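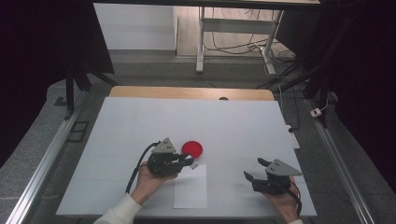

4장 해안 측량 표지의 설치와 기준값 등록

4.1 적용 범위
본 장은 양빈 사업 구간의 해빈 단면을 관측하기 위하여 Vrabec 측량 표지를 설치하고, 그 기준값을 Dritonlow 관리 프로그램에 등록하는 절차를 규정한다. 하구 및 항만 준설 구간에는 5장을 적용한다.

4.2 설치 전 확인 사항
1. 관할 기관의 공유수면 점용·사용 허가서 사본을 현장에 비치한다.
2. 사업 구역도에서 기준선의 시점과 종점을 확인한다.
3. 표지 간격은 250 m로 한다. 구조물로 인하여 간격을 유지할 수 없는 경우 육지 쪽으로 옮기고 이동 거리를 야장에 기재한다.
4. 전체 연장이 2000 m를 초과하는 구간은 둘 이상의 관측 구역으로 나누어 등록한다.

주의: 산란기 보호 구역으로 고시된 사구에는 표지를 설치할 수 없다. 고시 여부가 불분명한 때에는 작업을 보류하고 관할 기관에 서면으로 질의한다.

4.3 표지의 설치
1. 간조 시각 2시간 전까지 현장에 도착하여 기준점의 훼손 여부를 점검한다.
2. 식생선에서 육지 쪽으로 20 m 떨어진 지점에 말뚝 위치를 표시한다.
3. 말뚝을 수직으로 박고 수준기로 두 방향의 기울기를 확인한다.
4. 말뚝 머리에 표지판을 고정한다. 표지 번호는 바다를 향하게 한다.
5. 표지 주변의 모래를 원래 높이로 고른 후 지반고를 측정한다.
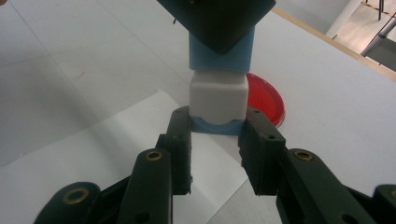
6. 측정값은 같은 지점에서 한 차례 더 확인한다. 두 값의 차이가 2 cm를 넘으면 기계를 다시 설치하고 처음부터 측정한다.

참고: 양빈 작업이 진행 중인 구간에서는 토사 운반 장비의 통행로를 먼저 확인하고, 현장 책임자의 승인을 받은 후 출입한다.

4.4 기준값 등록
1. Dritonlow에 접속하여 [사업 관리] 메뉴에서 해당 구역을 선택한다.
2. [표지 추가]를 누르고 표지 번호, 좌표, 지반고를 입력한다.
3. 좌표계가 사업 구역도와 일치하는지 확인한다. 등록이 끝난 표지의 좌표계는 변경할 수 없다.
4. 야장 사본을 첨부하고 [검토 요청]을 누른다.
5. 검토자가 승인하면 상태가 ‘확정’으로 바뀐다. 반려된 경우 사유를 확인하여 해당 항목만 수정한다.

주의: ‘확정’ 이전의 값은 토사량 산정에 사용하지 않는다. 임시값으로 작성한 보고서는 접수되지 않는다.

4.5 폭풍 이후의 재점검
1. 풍랑 특보가 해제된 후 안전이 확인되면 전 표지를 순서대로 점검한다.
2. 기울었거나 노출된 표지는 바로 세우지 않고 현 상태의 지반고를 먼저 기록한다.
3. 유실된 표지는 같은 번호로 다시 설치하지 않는다. 새 번호를 부여하고 종전 번호는 ‘폐지’로 처리한다.
4. 재점검 결과를 Asska 연안관리부에 제출한다.

4.6 문의 및 개정 사항
본 장의 해석에 관한 문의는 Asska 연안관리부 기술 담당 Estíbaliz Vallejo에게 서면으로 한다. 종전의 Drollness 양식 야장은 2020년 6월 8일 이후 신규 구역에 사용할 수 없으며, 그 전에 등록된 구역은 사업 종료 시까지 기존 양식을 유지할 수 있다.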